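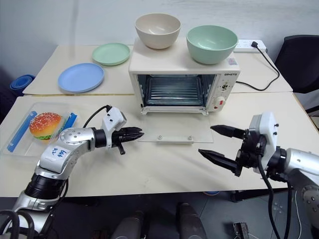 A toaster oven with its door lowered, two bowls resting on top and plates set out to the left.

Plallgate Opens Shared Kitchen Corner for Residents

November 3, 2018

Plallgate has opened a small shared kitchen corner on the ground floor of its Akosside building, giving residents a place to warm a meal and sit down to eat it outside the hours of the main dining room.

The corner is furnished with white tables pushed together against the wall and equipped with a compact white toaster oven. Tableware is kept within reach of the oven and includes plates in light green and light blue and bowls in beige and pale green. A power strip on the rear table supplies the appliance.

The project was approved in March, after a survey of residents found that many were returning to the building once the dining room had closed. A total of 1091 households received the survey. The most frequent request was for a simple means of reheating food, followed by longer evening opening and more seating near the entrance.

"Residents asked for something modest and close to home," said Panya Nakpan, head of resident services at Plallgate. "They wanted to be able to warm a sandwich or a plate of leftovers at nine in the evening without going back out. We chose equipment that people already know how to use."

The budget for the corner was set at $3000, of which $700 was reserved for tableware and replacement parts. The remainder covered the tables, the oven and electrical work, which was carried out by the local firm Onsri.

Residents using the oven are asked to observe the following rules. The door should be lowered fully before food is placed on the rack or taken from it, and the table in front of the oven must be kept clear for this purpose. Bowls and plates are to be removed from the top of the oven before it is switched on. The oven may be used for up to 30 minutes at a time when others are waiting, and must not be left unattended while in operation. Plates and bowls should be washed and returned after each use.

The play food used by the children's group may remain on the tables between sessions in its clear plastic tray. Parents are reminded that the toy hamburger and similar items must not be placed in the oven at any time.

Stepan Maksymiv, building manager, said that the position of the tables had been changed once during installation. "The first layout left too little room for the oven door to come all the way down," he said. "Moving the second table up against the first gave us the depth we needed, and there is still space for a chair at the side."

A second corner is planned for the Meltarero building, where a room has been identified next to the laundry. Work there will depend on an inspection of the wiring, and no opening date has been set.

The Akosside corner is open daily from early morning until the front desk closes. No reservation is required. Faults with the oven and broken tableware should be reported to the front desk, where a copy of the rules is also available.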